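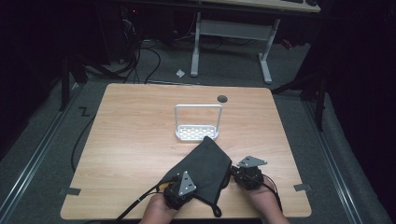
1/ Drawstring pouches and the cords in them

Been replacing cords in old gear bags. Notes on what holds up, mostly for my own reference.

2/ Cord diameter

3 mm is fine for anything up to a paperback. Thinner cord cuts into the channel stitching. Thicker cord bunches the fabric and the mouth won't close all the way.

3/ Channel width

Cord diameter times four, measured flat, after the hem is sewn. The Istent pattern says times three. I tried that on two bags and both bind at the side seam.

4/ Cord material

Braided polyester over nylon. Nylon stretches under load and the knot creeps. Cotton grips well but wears through where it exits. I ran one cotton cord on a test bag and logged 578 open/close cycles before it parted. Polyester was at 1,185 with light fuzz when I stopped.

5/ Length

Mouth circumference plus 14 cm for a single-cord bag. Two opposing cords: same figure, each. Cut ends with a hot knife, not scissors.

6/ Exit holes

A bar tack above and below the opening is enough on canvas. On fleece or knit, fuse a scrap of interfacing behind it first. Grommets look nice and weigh more than the cord does.

7/ Threading

Safety pin works. A Vivico bodkin is faster on long channels. Tie the stopper knot before you let go of the tail.

8/ Washing next. Polyester cord, cold water, bag closed. Will post shrinkage numbers for the canvas ones when they're dry.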